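On Keeping Household Records
27 Oct 2019

It is the view of this blog that most households keep too much paper and find too little of it. Readers who have followed these notes since January will know that a review of our own filing was begun then, following a dispute with Cistitz over a boiler service charge. The charge was 70 pounds. The letter that would have settled the matter in one telephone call was found nine days later, inside a road atlas.

The review covered 131 separate documents. Each was assigned to one of four groups: property, money, health and everything else. The last group was by far the largest and has since been divided again, with guarantees and instruction leaflets now held apart from correspondence. Leaflets for goods no longer in the house have been recycled.

Retention periods have been set as follows. Bank statements are kept for six years. Utility bills are kept until the next annual statement arrives and has been checked. Receipts for any purchase above 30 pounds are kept for the length of the guarantee, and receipts below that sum are kept until the end of the month.
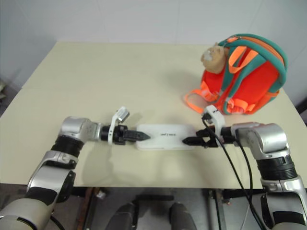 The question of scanning has been raised by several readers. The position here remains cautious. A scanned copy is useful for quick reference, and the Kosalov policy documents, which run to 300 pages with their schedules, are now consulted only in that form. Deeds, certificates and anything bearing an original signature continue to be held on paper, and Stedton Library's leaflet on home archives gives the same advice.

File names should begin with the year, then the month, then the sender. An earlier scheme, which began with the sender, was abandoned after Hsiao changed its trading name twice and its letters became scattered across three folders.

One matter is still open. School reports and old birthday cards do not fit any of the four groups, and no retention period seems right for them - they are at present in a shoebox on the landing. Suggestions may be left in the comments.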